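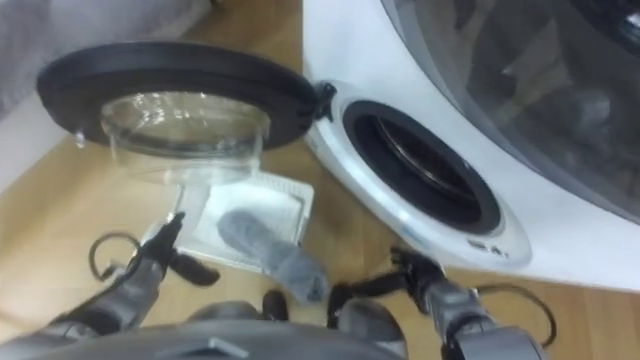
How to wash towels in a front loader without ending up with roof tiles

By Akash Mittal
Filed under: Laundry, Things I Learned Too Late
Last tinkered with in June

I have now been washing towels as an adult for long enough to have opinions, and the main one is that most towels are ruined slowly, by people who mean well. I was one of them. For years I used too much detergent, a generous slug of softener and a drum so full I had to shut the door with my hip, and then complained that towels weren't made like they used to be. They were made exactly like they used to be. I was boiling them in perfumed wax.

What follows is for a front-loading machine of ordinary size. If you have a top loader most of it still works, apart from the bits about the door, and you have my envy as regards your knees.

What you need

A front loader that works, or mostly works
Towels
Ordinary detergent, less than you think
White vinegar, the cheap sort
A flat tray or mat for the floor under the door
An old cloth for the rubber seal
Somewhere for the towels to dry that isn't the back of a chair

1. Put something on the floor first

A flat tray with a bit of a raised edge, slid under the door, will catch whatever drips and also whatever you drop, and you will drop something. White shows up the fluff and the odd sock, so you notice them. Mine has saved me re-washing more flannels than I'd care to admit. Boot trays do nicely, and so does the lid of a big storage box.

Don't use a bath mat. I tried one. You simply end up with another towel to wash.

2. Look inside before you put anything in

Open the door as far as it will go and run your fingers round the inside of the rubber seal, especially the fold at the bottom. I have had out of that fold, in a single month: a hair grip, a baby's sock (we have no baby), a receipt gone to porridge, and a one-pence piece. The hair grip is the one to worry about. It will find the only loop on your best bath sheet and pull it out to the length of a bootlace.

Wipe the seal while you're there. If the cloth comes away grey, carry on until it doesn't. If it comes away black, see the section further down called "The smell".

3. Shake and sort

Shake each towel once, hard, and feed it in by itself. Towels that go in as a folded stack come out as a folded stack with a dry patch in the middle, which is quite an achievement for a machine full of water.

Sort by colour, then by fluffiness. New towels go with new towels for the first few washes. They shed like a spaniel, and a dark shirt that shares a drum with a new pale towel will never be a dark shirt again. Flannels and tea towels can go in with anything. They've given up.

4. Don't overfill it

Every machine says a number of kilos on the front or in the booklet, and every household reads that as a challenge. My old one was rated at 6 kg. That's 6 kg of dry washing, and a dry bath sheet weighs more than it looks. I wash four big towels and a couple of small ones and leave it there. You want to be able to get your whole hand in flat between the top of the load and the roof of the drum.

Too few is nearly as bad. One lone bath towel will wrap itself into a ball on one side, and the machine will spend the spin cycle trying to walk to the kitchen. If you have only the one towel to wash, find it a friend.

5. Detergent, halved

Take the amount you usually use and halve it. If the water where you live is very hard, put a little back. Detergent that doesn't rinse out stays in the loops and dries stiff, and then you add softener to cure the stiffness, and the softener coats the loops so that they won't take up water, and there you are after a shower, moving the wet from one part of yourself to another.

Leave softener out altogether. Pour half a small cup of white vinegar in the softener drawer. No, they won't smell of chips.

(I once bought a bottle of something called Wukemmont Cloud, from a market stall, which promised 365 days of freshness. The towels did smell of it for what felt like all 365. They also repelled water like a duck.)

6. Pick a programme and leave it alone

Sixty degrees for white towels, bath mats and anything used by someone with a cold. Forty for everything else. Add an extra rinse if your machine has the button. Spin as fast as it will go. My machine offers a delicate spin at 400 and I can think of no towel that would thank you for it; you'd be lifting out a bucket's worth of water with a hem.

Then go away. There's a wait after the end of the cycle before the door lets go, and pulling at the handle has never made it shorter. I have done the experiment on your behalf.

7. Get them out properly

More damage is done here than in the wash. A wet towel is heavy and the mouth of the drum is small, and the temptation is to grab one corner and heave. That stretches the edge, which is why old towels end up with a hem like a lasagne sheet.

Swing the door right back so you can't snag on it. Find an end, not the middle, and bring it over the lip of the seal so that it hangs down the front of the machine. Then put your other hand underneath and draw the rest out

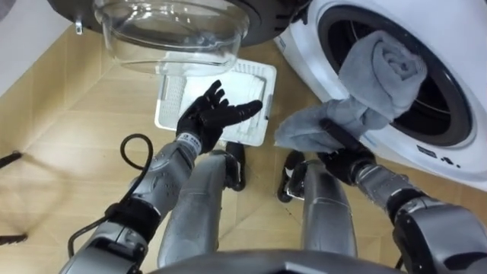
a bit at a time, so the weight goes over the rubber gradually and doesn't all hang off two fingers. If it stops, don't tug. It's nearly always wound round its neighbour. Push the bunched part back into the drum, turn the drum a quarter by hand and try again. My neighbour Li does the lot in one armful, very fast, and has had to replace the door seal twice, though we don't discuss the connection.

Check the roof of the drum when you think you've finished. Flannels cling up there like bats.

8. Shake again, then hang

This is the step everyone skips. Hold the towel by the short end and snap it, several times, until your shoulder objects. It lifts the loops that the spin has flattened. Do it away from lamps.

Hang it over a single rail with plenty of air on both sides. Folding it double on a radiator gets you one crisp face and one that smells of pond. Outside on a breezy day is best of all, although line-dried towels are a bit scratchy and there's a type of person who calls this bracing. If you have a dryer, ten minutes at the end softens them up. Ten, mind. The rest of the drying can be done by the air, which is free.

The smell

If your towels smell fine when dry and like a wet dog the moment they touch a damp person, they're holding old detergent and worse. Wash them at sixty with vinegar and no detergent. Then wash them again at sixty with a small amount of detergent. Dry them completely, and I mean completely, before they go in a cupboard.

If that doesn't shift it, it's the machine. Run it empty on its hottest programme. Take the drawer out (it does come out, there's usually a little tab to press) and scrub it with a toothbrush you have no further plans for. Clean the filter, the one behind the flap at the bottom, and this time you'll be very pleased about the tray. Afterwards leave the door ajar between washes. A shut front loader is a small warm cave, and things will move in.

Questions I get sent

Somebody in Toltia wrote to ask whether grey towels need washing separately from white. Yes, the first few times. After that a pale grey is fairly harmless and at worst your whites go the colour of the sky.

How often? After three or four uses, provided they dry in between. I do ours on a Wednesday evening, when there's nothing on.

Can I wash towels with bedding? You can, but the duvet cover will eat them. I once found every towel from a load inside one pillowcase, still half dry.

My error display says 123 and won't spin, what is it? I don't know your machine. Mine flashes a little key when it's upset. Try taking one towel out.

Comments on the Hiltuvau page are open again after the business with the tumble dryer balls. Please keep it to towels.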